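The camera on the Stoltano arm, one more time

I said in April that I was done writing about this cell. Then the arm started missing again and I lost another week to it, so here is the rest.

For anyone new, I look after a single pick cell at a small shop in Pultley. It has one arm, a two-finger gripper with a wrist camera looking out past the fingertips, and a controller cabinet that dates from 2011 and sounds like it. The arm itself is a Stoltano and I have few complaints about the arm. My complaints are with the software we were sold to set it up.

The pitch from Lockwood, who did the integration, was that we would never have to teach the thing by hand again. You build the cell in their simulator, rehearse the grasp there, push it to the controller, and the real arm does what the rendered one did. I asked what happens when the rendered cell and the real cell disagree. I was told they wouldn't, if the calibration was good. I wrote that down in my notebook with a question mark after it, and I've been adding question marks ever since.

What went wrong this time was a drift at the wrist. The gripper was closing a little to one side of the part, so one finger touched first and shoved it. Lockwood's first answer over the phone was to rerun the calibration routine. I reran it. It passed. It always passes. I have seen it pass with a loose camera bracket, which tells you how much I trust a green check mark.

So I did it the slow way. Power off, lock on the cabinet, covers off the wrist. The four screws holding the camera bracket were all tight. The gripper flange wasn't. One dowel had worn its hole enough that I could feel the gripper rock with my hand, and no routine that only looks at a printed target is going to tell you about that. I put in a new flange, cleaned both faces, torqued it in a cross pattern and marked the bolts with paint so I can see at a glance if one moves. The counter on the tool page said 1560 hours, for what that's worth. I don't know when somebody last reset it.

Manuela Marchetti, who runs the second shift, thinks I'm too hard on the simulator. Her argument is that it catches the dumb mistakes before they cost us a fingertip, and she's right that we haven't broken one since it came in. Fingertips cost us 82 dollars apiece, so I notice. My argument is that we also slowed the approach down that same month, and she can't tell me which one did it.

After the flange was in, I went back to the simulator to check the wrist view on the approach. I'll give it this much: it's a decent place to look at how far apart the fingers sit when they come up to something round and hollow.
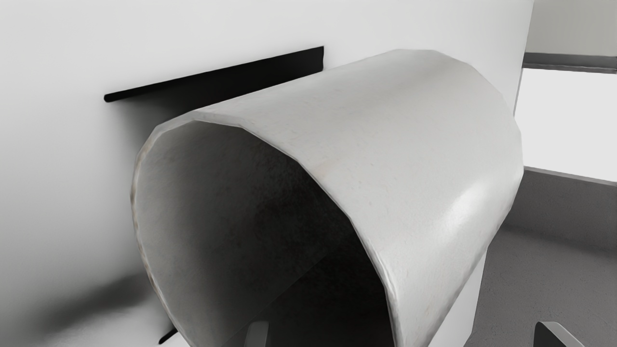

What I don't buy is the step from there to the floor. The simulator takes the mount as perfectly rigid unless you tell it otherwise, and you can only tell it otherwise if you already know. There's a box in the settings for tool play. Ours was set to zero. I asked Lockwood whether anyone ever sets it to something else and got a link to the manual.

I also tried the Jollomel plug-in that a couple of readers wrote in about, the one that's supposed to compare the rendered wrist view with the live one and flag a mismatch. It flagged everything. I turned the threshold down and it flagged nothing. I've left it installed but switched off, and if one of you has it working I'd like to see your settings, please, and not the brochure.

For now the routine is the same one I used before any of this software showed up. Before first shift I put a hand on the gripper, with the power locked out, and try to rock it. Then I look at the paint marks. Then I run the calibration, because the warranty says I have to. Manuela does the same before hers and writes it on the sheet taped to the cabinet door.

Next job is the cabinet fan. I already have the part.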